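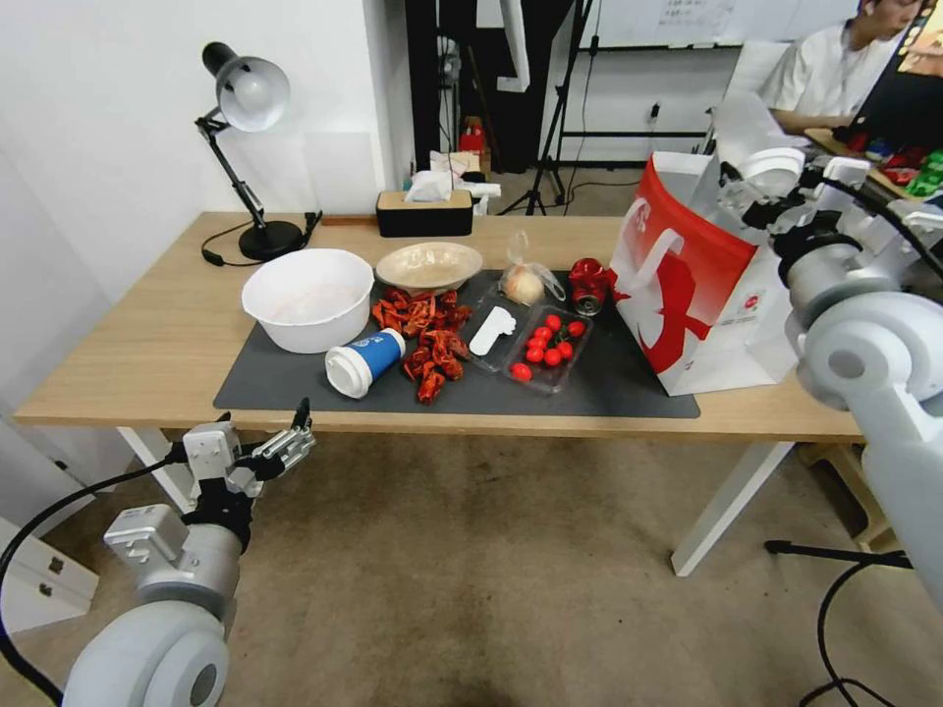 News from the Pustby kitchen

Many of you have asked in the canteen queue what is happening with the sorting work, so I was asked to write a few lines for this newsletter. I have worked in the preparation room for a long time and I will try to explain it from our side, without too many technical words.

Since November the two-armed robot has been learning the small jobs of the preparation table. The project has the name Arboleda and it is done together with the technical office at Nitano. The idea is simple. At the start of each shift we receive a lot of mixed goods, and somebody must stand and put them where they belong: tomatoes in the tray, chillies in the bowl, cans to the side, used cups away. It is easy work for a person, but after a few hours the neck and the shoulders do not find it so easy.

For the robot it is the opposite. It has no neck to complain, but a dried chilli is a difficult thing for it. The pods are wrinkled and light, they lie over each other, and two fingers of a gripper can take three pods or none. A drinks can is much more friendly. Cherry tomatoes are somewhere between - they roll, and if the grip is too strong we get sauce. In the first weeks we had quite a lot of sauce.

What has changed for us

The biggest change is that two of us on each shift now spend part of the day as what the project calls "table leads". We set the goods on the dark mat, we start the task, and we write down what went wrong. We also correct the robot when it misunderstands. I was afraid that one must know programming for this, but one must mostly know vegetables. The people from the technical office did not know, for example, that we always take out the soft tomatoes first, and that we do it with the fingers and hardly with the eyes. This we had to explain to them many times, and I think it was good for both sides. We had never put it in words before.

The hand sorting has not disappeared. The fish, the fresh herbs and everything that comes in glass is still done by us, and it will stay like this through the whole trial. The robot is also slower than a trained colleague. On a good day it has moved 640 pieces during one shift, and I know people in our room who do that before the first coffee. But it does it in the same speed in the last hour as in the first, and this is where we notice the help.

The total since the beginning was 2151 corrected mistakes when we closed the list before the holidays. Some colleagues laughed at this number and some were worried by it. The technical office was pleased, as every correction is used again in the training.

What people worry about

I do not want to write only nice things. Several colleagues have asked if there will be fewer hours. The management has promised in writing that no contract at Pustby will be reduced during the trial, but the trial ends one day and the paper says nothing about after. We have asked for an answer to this and we will ask again. There is also the question of pay. To be a table lead is a different responsibility, and at the moment it is paid the same as before. In my opinion this is not right.

A smaller complaint is the desk lamp. The robot needs even light, and for the person who stands beside it the light can be tiring. We have now agreed that nobody stays longer than two hours at that table without changing place.

Please also remember that the cables on the carpet are a real danger when you pass with a trolley. Go around by the other side, also when you are in a hurry.

What comes next

In the next period the robot will try goods in small plastic bags, such as a single onion with a knot on the top. The colleagues at Prasilcombe will start with the same equipment when we have finished this part, and five of them will come to us first to learn the work. Please be kind to them and show them where the good kettle is.

There is an open meeting about the project on Tuesday, January 22, 2019, in the canteen, after the early shift. Bring your questions about hours and pay, also if you have asked them already. If you cannot come, put a note in the box by the time clock and it will be read out without name.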